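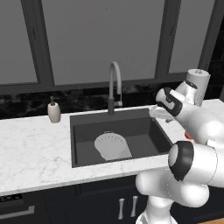

Slide 1. Sink scene in simulation, arm over the right rear corner, colander in the basin.

Speaker notes – Comparing two grippers and two controllers at a simulated sink

Start with the scope. This talk covers simulation only. No hardware numbers are shown and none should be inferred. If someone asks for them in the first five minutes, park the question until the last slide.

The setup is one kitchen, one arm model and one sink. The two grippers are Cistby and Tivell. The two controllers are Hegyi and Skurken. Cistby is the narrow parallel design with flat fingertips. Tivell has the same stroke but a wider housing and compliant pads. Hegyi is joint impedance control with a fixed gain set. Skurken is an operational-space controller with a soft limit on contact force. All four names are our internal names, so do not expect to find them in a catalog.

Total episodes: 839. Say the number once and move on. The split across the four combinations is slightly uneven, which is why every result after this is given per 100 episodes.

Slide 2. Why a sink

Most of our earlier comparisons were done on a flat counter. On a flat counter the two grippers were hard to tell apart. The arm approached from above, the fingers closed, and the housing never came near anything.

A basin has four walls. The wrist has to go over the rim and then down, and the housing is the widest thing going in. The faucet takes away part of the approach volume from the back. The planner can go left of it or right of it, and the choice matters more than we expected when we wrote the test plan in June.

Objects in the basin also do not sit level. A plate leans. A colander lies on its side and offers a curved surface at an angle that changes between episodes. Grasp poses computed for upright objects have to be thrown out or corrected.

Pause here for questions about the scene. The usual one is about water. There is no water in the simulation.
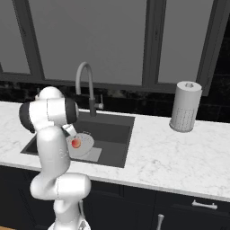 Senior Engineer, Manipulation Test Group

Slide 3. Task definition

The task for this part is to pick up a small round item from a plate in the basin without moving the plate more than the allowed distance. The allowed distance is 20 millimeters, measured at the plate center. An episode ends on lift, on timeout, or when the plate goes over the limit.

State clearly that dropping the item after lift counts as a failure. In an earlier version of the scoring it did not, and the Tivell numbers looked better than they should have. The old plots are still in circulation. Ask people to delete them.

The tilted plate is the hard part. If the fingers close unevenly, the item rolls toward the low side and the second attempt starts from a pose the grasp planner has not seen. Hegyi tends to push through the first contact and the plate slides. Skurken backs off, which keeps the plate in place but costs time.

Slide 4. Gripper results

With Hegyi running both grippers, Cistby completed 80 of every 100 episodes. Tivell was lower. Leave the bar chart up and read out only the Cistby figure. The Tivell bar has a wide interval and the exact value invites the wrong discussion.

Most of the Tivell failures were housing contacts with the basin wall, before the fingers had reached the item. The pads did what they were designed to do once they got there. Slips after closure were rarer with Tivell than with Cistby.

So the two designs fail at different stages. Cistby gets in and sometimes loses the item. Tivell has trouble getting in and then holds on. Anyone choosing between them for a different container should look at the clearance first.

Slide 5. Controller results

Run the same comparison the other way. Fix the gripper at Cistby and change the controller.

Skurken moved the plate less in every group of episodes. It also timed out more often. With the time limit extended, most of the timeouts turned into completions, but that run was done after the main set and is not part of the 839. Say so before showing the plot.

One caution on gains. Hegyi was tuned on the flat counter and carried over unchanged. Skurken was tuned in the sink scene – a shorter tuning session, but on the right geometry. This is not a fair fight and the next round will retune both.

Slide 6. Cameras
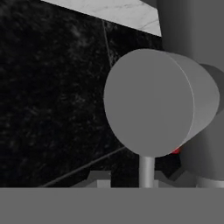 A fixed view gives the basin outline and the faucet, and it gives them reliably. Its weakness is the arm. For a large part of the approach the links cover the object, and the pose estimate goes stale at the moment it is needed. A view close to the gripper has the reverse problem. The gripper parts take up a good share of the pixels and the object may show only as a few colored pixels between them.

We mask the gripper geometry before segmentation. The mask is computed from joint state, so it is exact in simulation. On hardware it will need a margin. How large a margin is an open item.

Rendering was the same for all conditions: soft, even lighting and plain gray outside the window. Dark surfaces kept their texture. We did not vary the lighting, and the segmentation results should be read with that in mind.

Slide 7. Open items

Retune Hegyi in the basin.
Repeat Tivell with the reduced housing model.
Add the colander to the scored set. At present it is run but not scored, pending a definition of a valid grasp on the rim.
Check whether approach side relative to the faucet explains the remaining spread in the Skurken runs.

Return to any parked questions about hardware. The answer for now is that the bench is being fitted with the same basin dimensions and the first runs will use Cistby with Skurken.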